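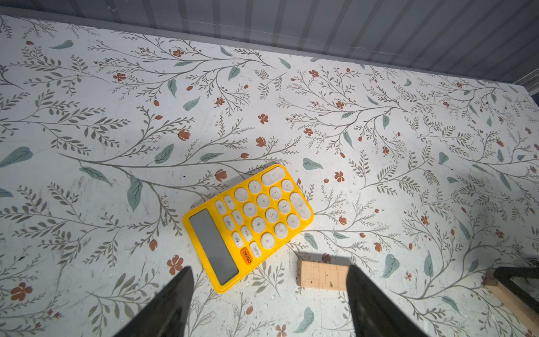 Jaxon Cormier wrote to me last month to say that mental arithmetic is a party trick, that he hasn't worked out a sum in his head since he left school, and that he'd be grateful if people like me would stop going on about it. Fair enough, Jaxon, but I'm going to go on about it a bit more!

I like doing sums in my head. I'm not brilliant at it (my sister is much quicker, and smug with it) but I do it all day long without really noticing. In the supermarket, on the bus, lying awake at four in the morning wondering what the boiler is going to cost me. Jaxon's point was that his phone does all that, and never gets it wrong, so why bother?

Well, the phone doesn't get it wrong but my thumb does. I was splitting a bill in the Letstead Arms in September, 4 of us, and the phone told us we owed £44 each. Everyone reached for their cards. The whole bill was under £100! Somebody had pressed an extra digit, and we'd have handed the money over quite cheerfully if I hadn't had a vague sense that pie and chips doesn't come to that. I didn't need the right answer, I just needed a feel for the wrong one, and I think that feel is what we lose when we stop practising.

I worry about prices in particular. Shops know perfectly well that most of us have stopped checking. Those multi-buy offers where the bigger pack costs more per biscuit, I see them every week, and people drop them in the trolley because the label is yellow and says SAVER. My gran would have had a word with the manager.

Where I do agree with Jaxon is on how it was taught. I had a teacher who made us stand up and answer times tables at speed, and if you stumbled you stayed standing. I still go a bit hot when I hear seven eights. If that was his experience too then I don't blame him for running a mile, and I'd never want it brought back.

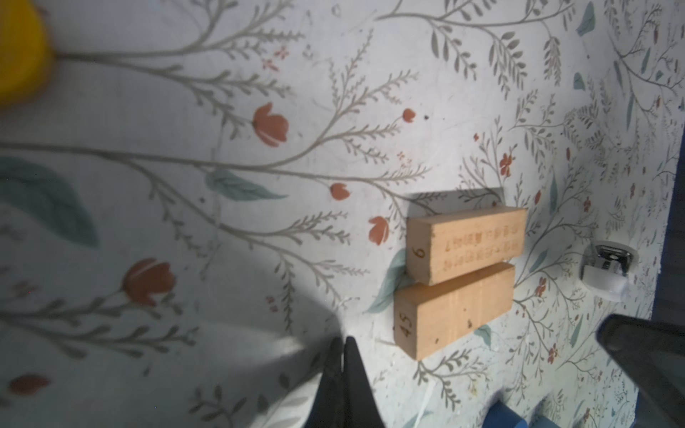
What I'd do instead

Play more games, mostly. Darts, cribbage, dominoes, anything where you have to keep score out loud and your opponent is itching to catch you out. I learnt to take things away from 90 in my uncle's kitchen, because he had his own made-up rules for rummy and cheated if you weren't quick.

And guess before you check. That's the only habit I'd really push on anyone. Use the calculator by all means, I do for my tax, but say a number to yourself first and see how close you were. Jaxon says he'll try it for a week if I stop writing about it. I've promised him a fortnight.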